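홈 사업 소개 지원 현황 소식 자료실 문의
읽는 시간 6분

창업 인터뷰 시리즈 「첫 매출」 중간 보고
제출일 18/07/2019

지난 분기에 보내 주신 의견서는 잘 받았습니다. "성공담이 너무 매끈하다"는 대목에 밑줄이 두 번 그어져 있어서 제작진도 두 번 읽었습니다. 이번 보고는 그 지적에 대한 답을 겸합니다.

1. 진행 상황

약속드린 열네 편 가운데 네 편의 편집이 끝났습니다. 일정표대로라면 다섯 편이어야 합니다. 모자라는 한 편은 출연하기로 한 대표가 촬영 이틀 전에 회사를 매각하는 바람에 미뤄졌습니다. 창업가의 성공을 다루는 프로그램으로서는 축하할 일이고, 제작 일정으로서는 그렇지 않습니다. 인수한 쪽 법무팀이 인터뷰 질문지를 검토하고 있는데, 첫 회신에서 "왜"로 시작하는 질문이 전부 빠져 있었습니다. 협의 중입니다.

편집을 마친 네 편은 다음과 같습니다.

Omo 편. 유아용 식기를 온라인으로만 파는 회사입니다. 첫해 매출이 어머니와 이모에게서 나왔다는 고백이 초반 3분에 나옵니다. 본인은 빼 달라고 했고 저희는 넣자고 했으며, 결국 이모님이 넣으라고 하셔서 넣었습니다.

Storkine 편. 출산 선물 구독 서비스입니다. 구독이라는 사업 모델과 출산이라는 사건의 빈도가 잘 맞지 않는다는 점을 진행자가 정중하게 물었고, 대표가 11초 동안 말이 없었습니다. 이 침묵은 자르지 않았습니다.

Rüegg 편. 3대째 이어진 문구 도매상을 막내가 물려받아 사무용품 대여업으로 바꾼 이야기입니다. 선대와의 갈등을 기대하고 갔으나 갈등이 없었습니다. 아버지는 은퇴가 기쁘다고 했습니다. 대신 창고 임대 계약을 둘러싼 이야기가 뜻밖에 좋아서 후반부를 그쪽으로 다시 짰습니다.

Vevberg 편. 직물 가공 업체로, 네 편 중 시사 반응이 가장 좋았습니다. 대표가 실패한 제품을 버리지 않고 전부 사무실 벽에 걸어 두었는데, 벽이 모자라 옆 사무실을 빌렸다고 합니다. 임대료는 홍보비로 처리했답니다. 이 부분은 세무 자문을 받고 나서 방송할 예정입니다.

2. 의견서에 대한 조치

첫째, 질문지를 고쳤습니다. 이전 질문지에는 "성공의 비결은 무엇입니까"가 첫 문항이었는데, 돌아오는 답이 열정과 끈기와 좋은 사람들이었습니다. 출연자를 바꿔도 답은 바뀌지 않았습니다. 지금 첫 문항은 "통장 잔고가 가장 적었던 날이 언제입니까"입니다. 날짜를 정확히 기억하지 못하는 분은 아직 만나지 못했습니다.

둘째, 본사 로비에서 찍던 도입부를 없앴습니다. 유리문을 밀고 들어가며 환하게 악수하는 장면은 앞으로 보시지 않아도 됩니다.

셋째, 회차마다 첫 거래처나 첫 직원을 한 명씩 따로 인터뷰합니다. 대표의 기억과 첫 직원의 기억은 대체로 창업 동기에서부터 갈라집니다. Omo 편에서는 회사 이름을 누가 지었는지를 두고 두 사람의 말이 완전히 달랐고, 양쪽을 나란히 붙여 두었습니다. 판정은 시청자께 맡깁니다.
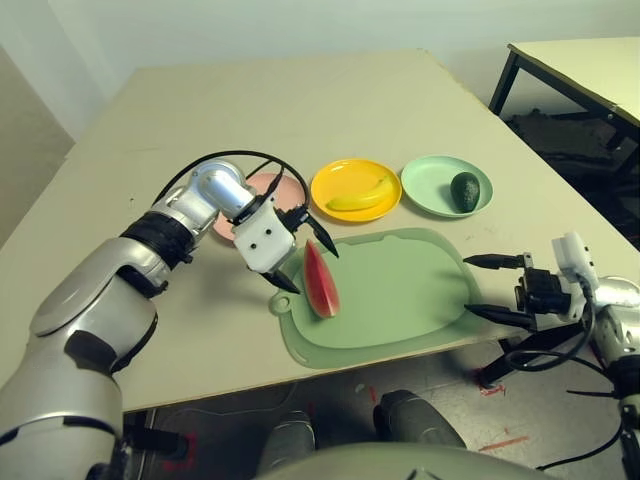 첫 직원 인터뷰가 본편보다 재미있는데 왜 뒤에 붙이느냐고, 내부 시사를 마친 Rizwan Arain이 물었다. 대표가 나와서 비전을 말하는 동안 자기는 줄곧 그 직원이 언제 다시 나오는지만 기다렸다는 것이다. 순서를 바꾸든지, 아예 직원을 먼저 내보내고 대표에게 해명할 기회를 주든지 하라는 말도 덧붙였다.

검토해 보니 맞는 말이어서 Storkine 편부터 순서를 바꿔 보았습니다. 대표 측에는 "구성상의 변화"라고 설명드렸습니다. 완성본을 보시고도 같은 표현을 쓰실지는 알 수 없습니다. Omo 편은 원래 순서를 유지합니다. 이모님이 이미 마음에 들어 하셨기 때문입니다.

3. 시사와 반응

예비 창업자를 대상으로 한 시사회에 144명이 신청했고 77명이 왔습니다. 무료 행사의 출석률로는 나쁘지 않다고 대관 담당자가 위로해 주었습니다. 설문에서 가장 많이 나온 요청은 투자 유치 과정을 더 자세히 다뤄 달라는 것이었습니다. 그다음은 의자였습니다.

주관식 답변 중 한 장에는 "보고 나서 창업을 접기로 했다. 고맙다"고 적혀 있었습니다. 사업 목표에 창업 의욕 고취가 들어 있으므로 성과로 넣을 수 있을지 고민했습니다. 일단 기타 의견으로 분류했고, 의견이 다르시면 옮기겠습니다.

4. 예산

교통비가 계획을 넘었습니다. 도매상의 창고가 본사와 다른 도시에 있다는 사실을 본사에 도착해서 알았습니다. 초과분은 스튜디오 대여비에서 남은 금액으로 메웠고 총액은 변동이 없습니다. 로비 도입부를 없애면서 조명 대여가 줄어든 것이 도움이 되었습니다. 음악 사용료 항목은 아직 집행 전입니다. 피아노가 점점 벅차오르는 곡은 쓰지 않기로 했고, 그 조건을 걸자 견적이 내려갔습니다. 세부 내역은 별첨 표에 있습니다.

5. 다음 일정

8월에 세 편을 더 촬영합니다. 섭외가 확정된 곳은 두 곳이고, 나머지 한 곳은 대표가 홍보 담당자를 동석시키겠다고 해서 자리 배치를 논의하고 있습니다. 카메라 밖이면 어디든 좋다고 전했습니다.

공통된 성공 공식이 있는지 살펴 종합편에 정리하기로 한 건은 현재까지 재료가 부족합니다. 네 회사의 공통점으로 확인된 것은 첫 로고를 지인이 무료로 만들어 주었다는 것과 그 로고를 지금은 아무도 쓰지 않는다는 것입니다. 나머지 회차에서 더 나오는 대로 추가하겠습니다.

결정해 주실 사항은 두 가지입니다. 매각으로 미뤄진 회차를 기다릴지 다른 회사로 대체할지, 그리고 종합편 길이를 지금의 한 시간으로 둘지입니다. 저희는 대체와 단축을 희망합니다. 다음 촬영 전까지 회신 주시면 반영하겠습니다.

이전 글 목록 다음 글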